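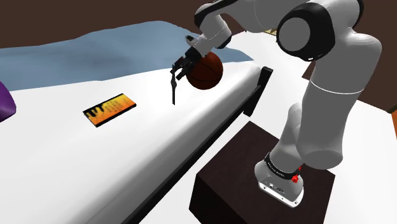
Basketball over the bed.

Thursday, late

The internet works!! I'm writing that down first because I've spent 12 days with a phone that would show full bars and then refuse to open a weather page. Tonight I watched a whole video of a man restoring a tractor, in the good quality, no spinning circle, and I don't even like tractors.

So what happened was, Flynn Paewai came by after work and asked if I'd ever changed the network mode. I had not. I'd changed the APN, changed it back, reset everything twice (lost all my saved Wi-Fi passwords, thanks), and sat on hold with Akau for 40 minutes listening to the same pan flute song. Flynn went into mobile network settings, switched it from auto to 4G only, turned airplane mode on and off, and handed it back. The speed test said 14 down. Before that I was getting 2 on a lucky evening, standing by the bathroom window!

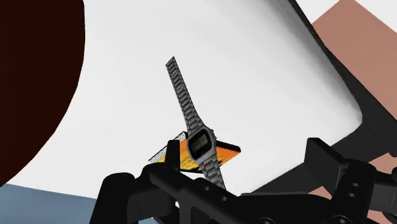 I made him do it three more times so I'd remember the steps. Settings, SIM, preferred network type, pick 4G, then airplane mode. He thinks the phone kept grabbing the weak 5G signal from across the river and hanging on to it, and that makes sense to me, it was always worse on this side of the house.

Calls still sound fine too, I rang Mom to check and we ended up talking until the rice burned. She wants me to do hers on the weekend. She's with Allano, so the menu might look different, but I'm dying to try it.

Need to email Murray Ormsby the files I owe him from January. Also buy rice.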